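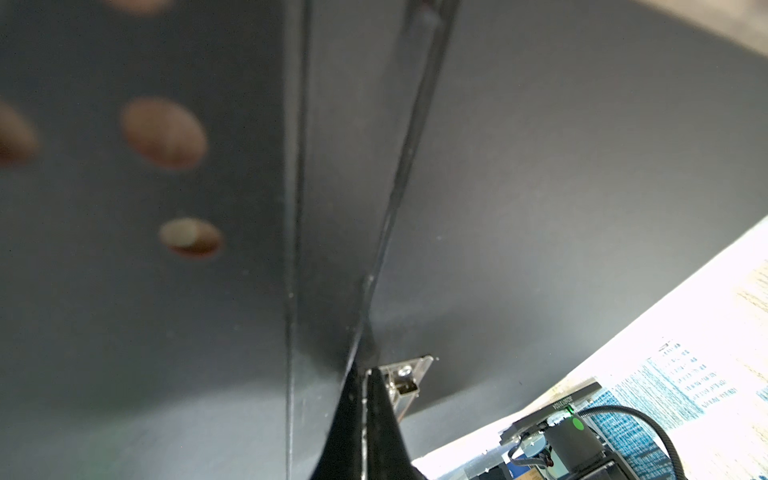
A coluna seta_cor não serve pra nada do jeito que está, escreveu alguém na página da versão anterior: castanho, castanho-avermelhado e vermelho-acastanhado tudo misturado, e ninguém consegue filtrar. Tem razão. Nesta versão a coluna virou duas, ver abaixo.

travari-musgos
Medidas de cápsula, seta e filídio, musgos acrocárpicos de muro e rocha

O que tem aqui
Tabela de caracteres morfológicos, 62 amostras, material seco de herbário reidratado. Coleção Kaczorowski (a maior parte) mais o que veio das coletas de Skata. Caligem e esporos em arquivo separado.
Só acrocárpicos. Pleurocárpicos ficaram de fora, não pedir.
Nada de sequência, nada de DNA. É lupa, microscópio e ocular micrométrica.

Arquivos
amostras.csv: uma linha por amostra
filidios.csv: uma linha por filídio medido, liga por id_amostra
esporos.csv: uma linha por esporo, mesma coisa
Separador ponto e vírgula, decimal com vírgula. Quem abre em programa configurado em inglês vai ver os números virarem texto. Converter antes. UTF-8 sem BOM.

Colunas de amostras.csv (18 no total, as óbvias não estão explicadas)
id_amostra: código da coleção, sem espaço
genero, epiteto: como na etiqueta revisada; a etiqueta original está em det_antiga
det_antiga: transcrita tal e qual, com os erros
local: Skata, Jedport ou vazio
substrato: calcário, argamassa, arenito, solo sobre rocha
exposicao: sombra / meia / sol, anotação de campo, muito subjetiva
seta_mm: da base do pedicelo até o pescoço da cápsula
seta_cor_base e seta_cor_apice: lista fechada agora (amarela, laranja, vermelha, castanha). Substituem seta_cor
capsula_mm: só a urna, SEM opérculo. Na versão anterior havia linha com opérculo, foram remedidas
capsula_postura: ereta, inclinada, pendente
peristomio: simples, duplo, ausente, perdido. "perdido" não é "ausente", por favor
operculo: cônico, rostrado, convexo
caliptra: cuculada ou mitrada
gemas: s/n
sexo: autoica, dioica, ? (o ? é muito comum)
obs: texto livre

Como foi medido
Reidratação em água morna, tufo inteiro, até o filídio abrir. Amostra teimosa levou gota de detergente. Seta e cápsula medidas com a planta de lado, na lupa, lâmina milimetrada por baixo. Filídio destacado do terço médio do caulídio, nunca do ápice, nunca os periqueciais. Oito filídios por amostra, quando havia. Quando não havia, mediu-se o que tinha e n fica menor, contar as linhas em filidios.csv.

Filídio: comprimento, largura no ponto mais largo, comprimento do pelo hialino (zero quando não tem pelo, vazio quando quebrou). Esse vazio/zero é a maior fonte de erro de quem usa a tabela. Conferir duas vezes.
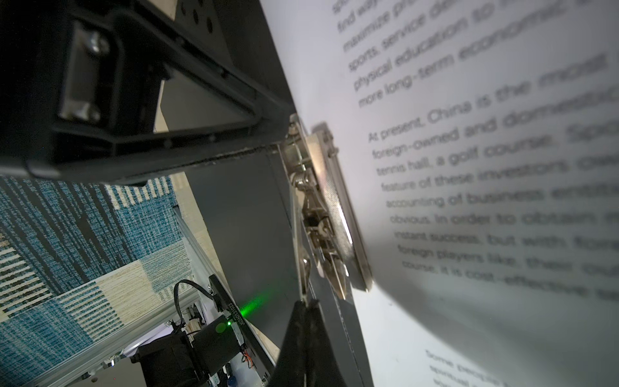
Células da lâmina medidas no meio do filídio, entre a costa e a margem, nunca na base, que nessas plantas é outra história (células retangulares, lisas, hialinas em boa parte dos gêneros). Papilas anotadas como presentes ou ausentes. Tentamos contar papilas por célula e desistimos, duas pessoas olhando a mesma lâmina davam resultado diferente. A coluna foi retirada, quem tiver a versão velha não deve usar.

Corte transversal da costa feito só onde a determinação dependia disso. Resultado em obs, em texto livre: estereídeos dorsais, ventrais ou os dois. Um dia vira coluna.

Esporos: em água, não em glicerina. Faz diferença no diâmetro, então não misturar com dados de glicerina sem avisar. Ornamentação descrita por alto (liso, granuloso, papiloso), sem MEV.

Nomes
Nomenclatura da etiqueta revisada, ponto. Não sincronizamos com lista nenhuma. Se o gênero foi desmembrado depois, a tabela continua com o nome velho e det_antiga pode estar mais velha ainda. Sinônimos por conta do usuário.
cf. e aff. ficam dentro da coluna epiteto, com um espaço depois do ponto. Filtrar por "cf. " antes de fazer média por espécie.

Problemas conhecidos
- Jedport está mal representado: só muro e só o lado sombreado. Qualquer comparação Skata x Jedport vai dar diferença de exposição e não de lugar.
- Amostras velhas da Kaczorowski foram coladas no papel. Seta pode ter quebrado na hora de soltar. Quando quebrou está em obs, "seta inc.", e seta_mm ficou vazio.
- Cápsula vazia e enrugada não volta à forma toda com água. Comprimento aceitável, largura não, por isso não existe capsula_larg.
- Tufo misturado: em algumas amostras tem duas espécies no mesmo envelope. Separamos e demos sufixo a/b ao código. Se o join falhar, é isto quase sempre.
- Cor. Mesmo com lista fechada, cor de seta em material velho escurece. Não usar cor como caracter em chave sem ver planta fresca.
- caliptra vazia em quase toda cápsula madura, claro, já tinha caído.
- Três amostras sem local. Etiqueta ilegível. Deixadas porque a medida em si está boa.
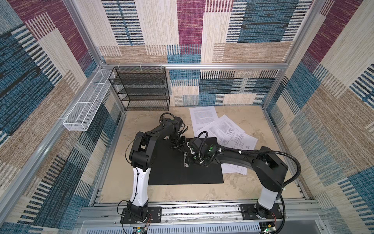

Fig. 3. Célula de trabalho. Estante de malha preta ao fundo, à esquerda; tapete preto no piso.

Para que serve
Testar chave, ver amplitude de variação, aula prática, comparação com material próprio desde que medido do mesmo jeito.

Para que não serve
Distribuição geográfica. Abundância (coletou-se o que tinha cápsula, o que não tinha ficou na pedra). Estado de conservação de coisa nenhuma. Treinar identificador automático com isso também não recomendo, é pouca planta e muito desigual entre gêneros.

Mudanças nesta versão
seta_cor dividida em duas
capsula_mm remedida sem opérculo onde precisava
papilas_n removida
sufixos a/b padronizados em minúscula
corrijido "argamasa" em substrato, ainda pode ter sobrado algum

Falta fazer
Rizoides e tubérculos rizoidais, que nestes gêneros ajudam muito e não foram olhados. Coleta nova em Jedport do lado do sol, de preferência em outubro. Passar os cortes da costa pra coluna própria.

Uso e citação
Livre com citação. Citar como travari-musgos mais o número da versão que vem no nome do pacote. Se usar só os esporos, citar do mesmo jeito.
Erro de determinação: mandar o id_amostra e o caracter que não bate. Só "acho que é outra espécie" não dá pra resolver, o envelope tem que ser reaberto e isso leva tempo.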